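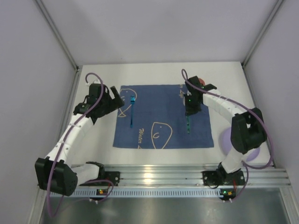 *The Skulow bench with its two arms, fish cloth down.*

So we've had the Skulow two-arm bench at Besent since April, and I've been asked enough times in the hallway whether it's any good that I'm writing it up. Short version: I like it, with gripes!

I run the utensil sorting side of our cafeteria supply room, four of us on a shift, and what changed first was who stands where. Amado Rivera used to sort by hand all morning. Now he sets out the pieces, starts the arms and keeps an eye on them, and he says his shoulders are happier but the morning drags. Kalkidan Beyene went the other way and loves it (she's rewritten half the pick list already). Our best shift so far was 1566 pieces, and I was grinning like an idiot.

Setup took us 30 minutes once Magdy Badawi had shown us how. The manual is 194 pages and the part you need is at the back, so go there first. The cables loop up and over the arms with a lot of slack, and I'd love a tidier route for them. Reaching across the front rail to straighten the cloth gets old, too.

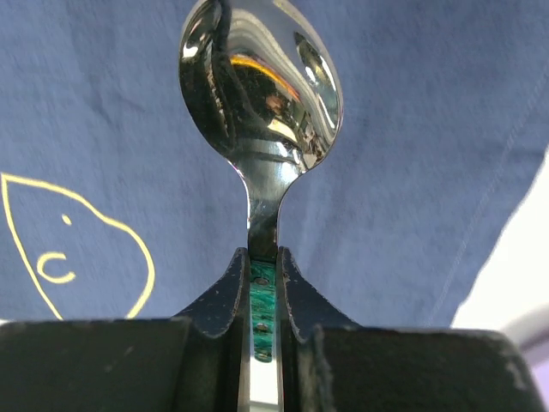
*Spoon held by the neck, bowl up.*

Spoons were my big worry, being shiny and curvy and all that. I like a grip at the neck, right under the bowl, and that's what I'd teach a new person to look for. The fingers do get scuffed, so ask about spares before you sign anything.

My real gripe is the training. Two people got the full course and everybody else picked it up over their shoulders, and Getachew Worku on the late shift got nothing until he complained. Budget for the whole crew. I'd also settle early on who's allowed to stop the arms (our answer: anyone), and put it in writing.

Would I buy it again? Yep, and I'd haggle harder on the service plan. Come by before lunch if you want a turn at it.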